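**Re: [petgate-kitchen] How do we store the round plates from now on?**

Date: 2026-10-22

Hello all,

thank you for the quick answer. I put my reply under each part.

> The cardboard boxes are too soft now and I would like to stop using them. Plellero sells a plastic crate for the same price. Is it strong enough for plates?

Yes, I believe so. We bought blue ones for the hall in July and I have not had to replace any. The ribs in the walls make them stiff, and two can be stacked without problem. Higher than 2 I do not like, it becomes difficult to take something from the lower one.

> We have 582 plates on the list and Ait Brahim wants to borrow 151 of them. Should these be kept apart?

Please, yes. Keep them on the steel rack and put a paper with the name on the shelf. The other plates can go in the crates behind the white table. I would also ask that we do not leave drinks in the plate crates, it happens too easily when people are busy.

> Can you show which plate you mean? Hernness has two kinds in blue.

I mean the light blue one with the low rim. It is in both photos, first in a crate at the rack and then on the table. 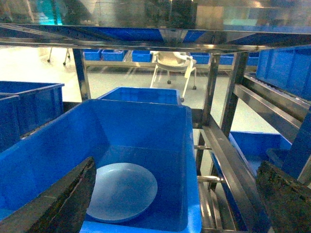
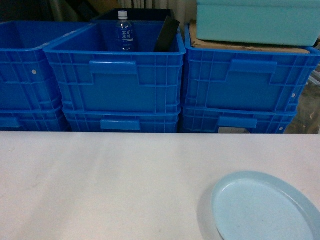

## What I still need to know

- Does the price from Plellero include lids? I could not find it on their page.
- Will Hernness take back the old boxes, or do we bring them to the paper container ourselves?
- The list says we should reach 700 plates next year. If this is still the plan, I would order a few more crates already now.

Please answer to the list and not only to me.

With kind regards,
the kitchen store, Petgate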